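Plastic Tumblers and How to Live With Them

Filed under Kitchen, 2019-06-21

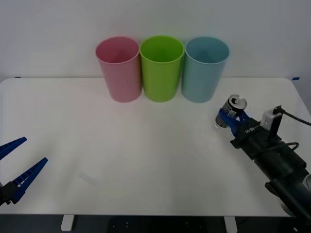 When they smell of something

Plastic holds a grudge. Orange squash, tomato juice, whatever it was that Veikko Manninen put in his at the Budside picnic - it all lingers. Fill the tumbler with warm water, stir in 2 teaspoons of bicarbonate of soda and leave it for 60 minutes. Rinse, then sniff. If it still smells, do it again overnight. If it smells after that, it has become a pen pot.

When they go cloudy

There are two sorts of cloudy. Limescale comes off with white vinegar and a soft cloth, and you will feel very clever. The other sort is a great many tiny scratches, usually from the green side of the sponge, and nothing short of a new tumbler will shift it. Try the vinegar first and hope.

When two are stuck together

Do not twist, and do not hand them to the strongest person in the house. Stand the outer one in warm water, put cold water in the inner one, wait a minute and pull straight up. Ritva Pesonen uses a drop of washing-up liquid round the rim as well, and has yet to be beaten. My own record is poorer, and includes a lamp.

Stacking

Let them dry completely before they go inside one another. A damp stack shut in a cupboard for a fortnight has a smell all its own, and you will blame the drains. I called a man out from Cokasham over ours. He was very decent about it.

One colour each

If you have children or lodgers, give everyone a colour and stick to it. The washing-up drops sharply once people can't pretend the dirty one belongs to somebody else. Agree the colours before anyone is thirsty, and don't allow swaps. We allowed one in January and it is still being discussed.

The dishwasher

Top rack only, and check the base for a mark saying they can go in at all. Wedge them between heavier things or they will flip over and present you with a cupful of grey water.

Next month: lids, and where the other ones went.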